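Sofa-gap grasping
From the Cetum Handling Wiki, section Methods

Sofa-gap grasping is the name our little group gave to a way of teaching a robot to pick up small household things from soft, lumpy surfaces. I wrote most of this page (Dariusz Pietrzak tidied the bits on calibration, so blame him for those!) and I'll try to keep it readable for people who've never touched the code.

Background

Most early grasping work was done on hard, flat tables. A table is lovely because you know exactly where it is, and the fingertips can skim along it without anything moving. A cushion or a quilted throw is another matter. Push down and it sinks, let go and it springs back, and a light object will roll into the nearest dip while you're still deciding how to grab it. Grażyna Wysocka had been grumbling about this since her first month with us, and one August she sat down and wrote the method that everyone now uses.

The method

A person holds a two-fingered gripper by hand, with a camera fixed to it, and simply picks things up in an ordinary home. The recordings are then used to train a policy called Trotis, which looks at the camera view and works out how the fingers should move next. There's no model of the cloth anywhere in it. Grażyna tried one early on and it was painfully slow, so out it went.

The part I find clever is the labelling. Each recording is split at the moment when both fingertips meet the object, and everything before that is treated as the approach. Approaches that dig into the fabric are kept in the training set but given less weight, so the policy still learns what a bad one looks like.

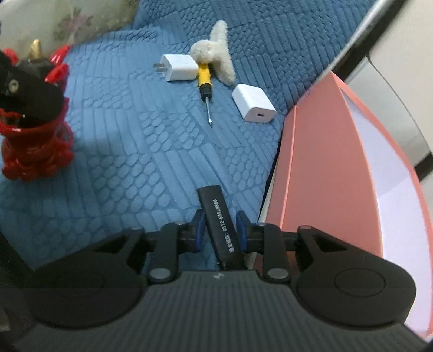 Thin, flat objects are the hardest group by a long way. They lie close to the cloth, and if one finger arrives early the whole thing tips or slides off sideways. Power adapters are easier (nice and chunky), although the prongs love to snag on stitching, and small screwdrivers sit somewhere in between, as the handle gives you a decent grip but the shaft swings about. Plush toys are almost too easy, and Åsmund Nyberg has argued for leaving them out of the scores altogether. I'm half on his side.

Results

The full set holds 1,679 recordings, of which 453 were kept back for testing. They were made in 7 homes, and one home was used only for the test portion, so that one gave us the fairest picture of how Trotis copes with furniture it hasn't met. It did better there than I'd bet on, mostly on patterned covers, and worse on very deep pile. We still argue about why. Henryk Czerwiński thinks it's the shadows; I think the fingers just sink too far.

Open problems

Clutter is the big one. When several objects touch or overlap, the policy sometimes goes for the join between two of them and ends up holding neither. A follow-up called Cerness adds a short pause before closing, with a second look from slightly higher up, and early runs are promising, but the write-up isn't finished.

See also: fingertip pads; hand-held recording; Cerness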